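**Wrist cam rim detection drifts on glossy totes – fix in the planner or in perception?**

**gurketti_dev**

Using Ovari for motion planning and our own edge fitter for the grasp. The task is to grab a tote by its rim and pull it toward the arm. The fitter takes the wrist image, finds the rim as two parallel lines, and gives me a center line and an angle. The fingers go one on each side.

It works well from far away. On the last part of the approach the center line jumps sideways, then jumps back. Logged 40 approaches on Friday and it jumped in 23 of them. When it jumps the planner sees a new goal, replans, and the arm stutters. Twice it stopped completely with a goal tolerance error.

Config is below.

```
fitter.mode: parallel_pair
fitter.min_len_px: 896
replan.on_goal_change: true
replan.threshold_mm: 2
```

**marloes_h**

Your replan threshold is 2 mm and you're feeding it a raw detection every cycle. Of course it stutters. Put a filter on the goal or raise the threshold. I wouldn't touch the fitter until you've done that.

**gurketti_dev**

Tried a filter. It hides the stutter but the fingers end up off center, so I've only moved the problem.

**stoscombe**

Can you post a wrist image from close in? Hard to say anything about an edge fitter without seeing the edges.

**gurketti_dev**

Same tote type as in the logs, fingers at the rim.
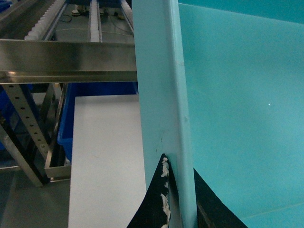 The fitter picks the pair of long edges with the strongest gradient and assumes they are the two sides of the rim. I printed the candidates for the bad cycles and there are usually three, sometimes four. Two are real. The extra one runs parallel to them, and I think it comes from the pale highlight that goes the full height of the ridge on the right side of the rim. The flat part to the left of it is more grey and gives a weaker gradient. So depending on the angle, the fitter pairs the highlight with the wrong neighbor and the center line moves over by part of the rim width.

**stoscombe**

That makes sense. You have a flat face and a rounded ridge and the model only knows about "a rim." I'd fit three lines with fixed spacing instead of two. The spacing comes from the tote drawing. If the fit doesn't match the spacing, throw it away and keep the last good one.

**marloes_h**

Fixed spacing breaks the first time purchasing orders a different tote. We had this at Peeters. Somebody put the rim profile in a config file, then a second supplier came in and we spent most of March chasing grasps that were off by the same amount every time.

**stoscombe**

Then you load the profile per tote type. It's a lookup.

**marloes_h**

A lookup that needs to know the tote type, so now you need a classifier too. Or a barcode read before every grasp. For one edge.

**siriporn.w**

Couple of separate things.

1. Are you masking the fingers? The left one sits right over the flat face and has straight edges of its own. It also has a broken whitish strip down the middle, pretty high contrast against the black. If that isn't masked it will vote in your fitter. Since the camera doesn't move relative to the hand, a static mask for each finger opening is enough.

2. The roller tracks in the background are long straight lines too, and the right one runs behind the rim at a slant. Probably not your jump, but an angle gate on the previous estimate would drop it for free.

3. I wouldn't replan at all in the last stretch. Plan once to a pre-grasp pose, then switch to a servo controller that only corrects sideways, with a cap on the correction per cycle. A bad detection then costs you a small wiggle and the planner never hears of it.

**marloes_h**

Agree with 3. I'd do that first and leave the fitter for later.

**stoscombe**

Disagree on the order. A capped servo on a biased measurement still converges to the wrong place if the bias lasts long enough. In his logs, how long do the jumps last?

**gurketti_dev**

Mostly one or two cycles. A few of them last until the fingers close, and those are the ones that end up off center.

**stoscombe**

So those few won't be helped by servoing.

**gurketti_dev**

Masking was off. I had it in the far detector and never copied it to the close one. Turned it on and reran the recorded images: the fourth candidate is gone everywhere, the highlight one is still there.

Plan for now is mask, angle gate, then the servo handoff. I'll try the three-line fit on a branch with the spacing as a free parameter that has to stay constant during one approach. No tote type needed that way.

**marloes_h**

That I can live with. Log the spacing for every grasp, please. If it wanders you'll want to know.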